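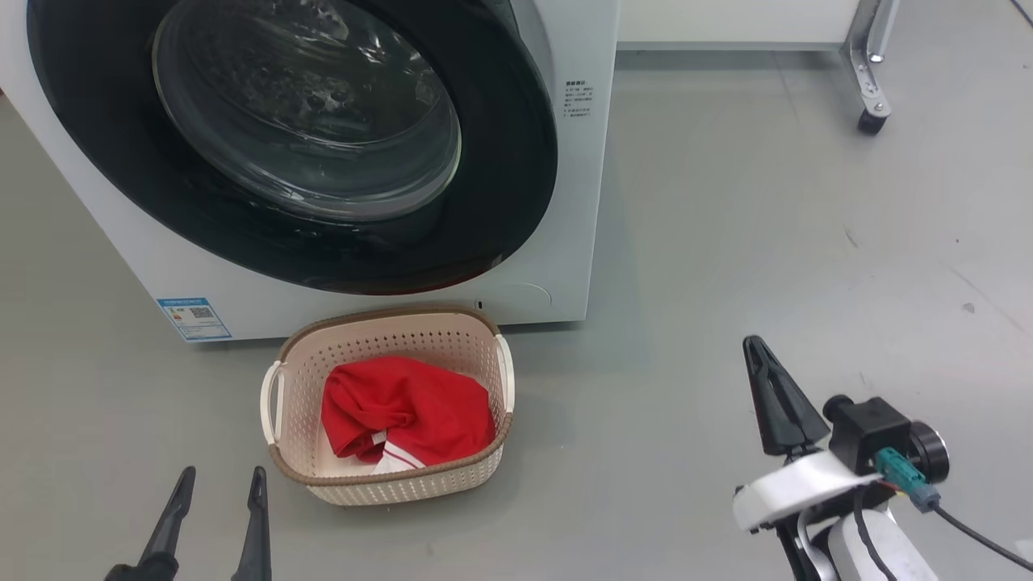

pressroom_pat replied: we had the same at Grovano in June. Loading went to the arms, and I, bless me, ended up walking between machines all shift instead of chatting over the baskets.

foldandhum
I do miss the chatting! My back doesn't miss the bending, mind you.

Strobel_nights
Sorry, loves, can't agree. We lost 30 hours a week between us at Zellum.

pressroom_pat
Oh, that's rotten. Ours kept the hours, but all 11 of us had to retrain.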